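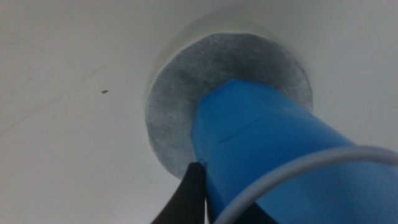

The Round Gray Thing: Looking After the Filter in a Shared Room
Project report by Katherine Flores
Submitted October 19, 2023

1. Background

The study room on the ground floor of Hinds has an air cleaner, a Rellell, which arrived in March with a power cord and a booklet in a language none of us read. It hums. People like the hum and have opinions about it. What people do not have is any idea that there is a filter in it, or that the filter is a thing a person might look at from time to time.

I didn't know either until I got assigned "a maintenance problem in a shared space" for this course. My first choice was the sink, which was taken.

The filter is a round disc of gray felty material. It sits in a shallow recess in the white housing, with a pale rim around it. When the disc goes in properly it lies flat and fills the circle nicely. When it goes in badly it bulges on one side, and air goes around it through the gap. A bulging disc makes the same hum as a flat one, so the machine sounds just as busy while doing less.

2. What I wanted to find out

Whether the people who use the room know the filter exists. Whether a disc can be judged by looking at it. How to write a one-page instruction that somebody would follow at the end of a long evening, with no tools except whatever is in their bag.

The original proposal also promised an air quality study. The air quality study required an air quality meter. I have removed that part.

3. The survey

I put 50 paper forms in the mailboxes and got 18 back, one of them blank except for a drawing of a duck. I have counted the duck as a response, as it was returned on time.

The first question asked when the filter was last changed. The most common answer was "what filter." Second was "recently," from people who, when I followed up, meant that they assumed it had been done recently by someone. I think this is how most things in Hinds get done. The hallway light was also replaced recently, and has been out since the spring.

The second question asked what color a clean filter is. Nearly everyone said white. The Ploltero discs that fit our unit come out of the package gray, in a sort of mottled mix of lighter and darker patches, and this caused more trouble than anything else in the project. A person who expects white opens the unit, sees gray, and concludes that the filter is filthy. They throw out a new disc. I know of two times this happened, and I was responsible for one.

4. Judging by eye

After that I tried to work out what a used disc looks like compared with a new one. I put an old disc and a new one next to each other under the same lamp and asked people walking by to point at the dirty one. Most got it right. Then I showed them only one at a time, with a few minutes in between, and they might as well have flipped a coin.

The mottling is the problem. Your eye looks for a darker patch, and there is always a darker patch. Light from the side makes it worse, as one edge goes silvery and the rest looks sooty by comparison.

So I gave up on color and went to hours. The Rellell keeps a running count if you hold the button down long enough to start doubting yourself. When I began, it read 1,814. When I stopped, it read 3,541. I had expected to use these numbers for a graph. With two points, the graph was a straight line, and my instructor's comment on it was "confident."

What the hours do give you is a number to write down. If the number goes on a piece of tape when the disc is changed, the next person has something to subtract from, and the question of what kind of gray they are looking at does not come up.

5. The procedure

Earlier versions of the instruction sheet ran to several pages and had a glossary. The current one goes like this:

Turn the unit off at the wall.
Lay it down on the table with the filter side facing you.
Lift the disc out by its edge. Do not dig at the middle.
Wipe the recess and the rim with a dry cloth.
Set the new disc in and press around the edge with your fingers until it lies flat.
Write the hours on the tape.
Turn it back on and listen to the hum for as long as you like.

The step people skip is the wipe. Crumbs and specks on the housing are easy to spot on white plastic, and people spot them and then carry on. A crumb under the edge of the disc is enough to hold it up on that side.

The step people overdo is the pressing. The felt gives a little, and this is satisfying, and they keep going until there is a thumb-shaped dent in it. I moved "around the edge" earlier in the sentence and it helped a bit.

6. The table

I had not planned on a section about the table. The first trials took place on the big desk in the study room, which is dark brown and shared with everyone's lunch. Discs picked up hair, and glitter of unknown origin. Moving to a plain white table against a white wall made the work much easier: stray fibers show up, and you can see right away whether you have set the disc down on something. It also meant that anything white and small, such as the clip from the Rellell, vanished the moment you let go of it. I solved this with a Tumine saucer borrowed from the kitchen. The clip goes in the saucer.

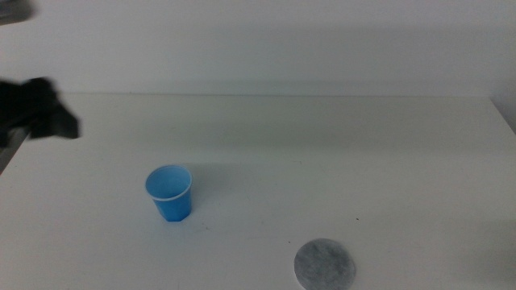 Marama Mahuika read this section in draft and objected that a white table is a luxury, that most people will change the filter on the floor or on their knees, and that instructions which depend on good furniture are instructions for the person who wrote them. She suggested a sheet of printer paper, which is white and can be thrown away with the fluff still on it. She also wanted to know what happened to the saucer.

I tried the paper. It works about as well as the table, costs almost nothing, and slides around, so I added a line telling people to put a book on one corner. The saucer has been washed and returned.

7. What I would do differently

Start with the tape. Every hour I spent comparing grays could have gone into finding a pen that writes on it.

I would also ask fewer people more questions. And the spare discs should be stored in a bag with NEW written on it, as a loose one on the shelf looks exactly like something waiting to be thrown out.

The sheet is now taped inside the cupboard door above the spares. Hours at last change are on the unit. The next reading is down for March, assuming whoever has the room by then looks inside the cupboard.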